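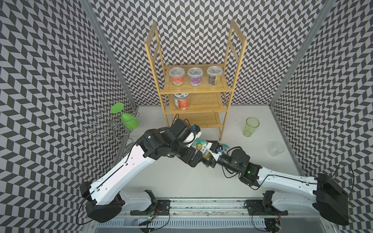

Bamboo shelf with three slatted levels and, at left, the wire glass rack.

To: Trekarstead household list
From: Etornam Amoah
Date: 2/12/18
Re: Seed jars

Members are asked to keep the seed jars on the bamboo shelf, labels facing forward. The lowest level is reserved for trays.
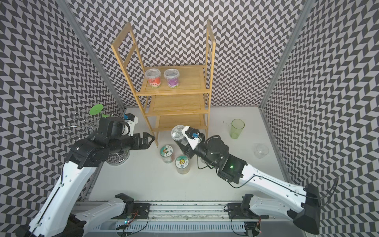 May the jars be stored without their lids?
Lids must remain on at all times.

Mr. Quartey's earlier message is quoted for reference.

> Kwabena Quartey wrote:
> The carrot and sunflower jars should go on the middle level.
> The tomato jar belongs on top.

This arrangement is approved and takes effect immediately.

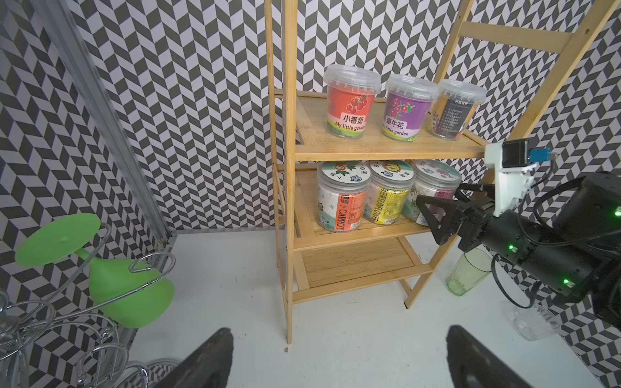
Seed jars on the top and middle levels.

Etornam Amoah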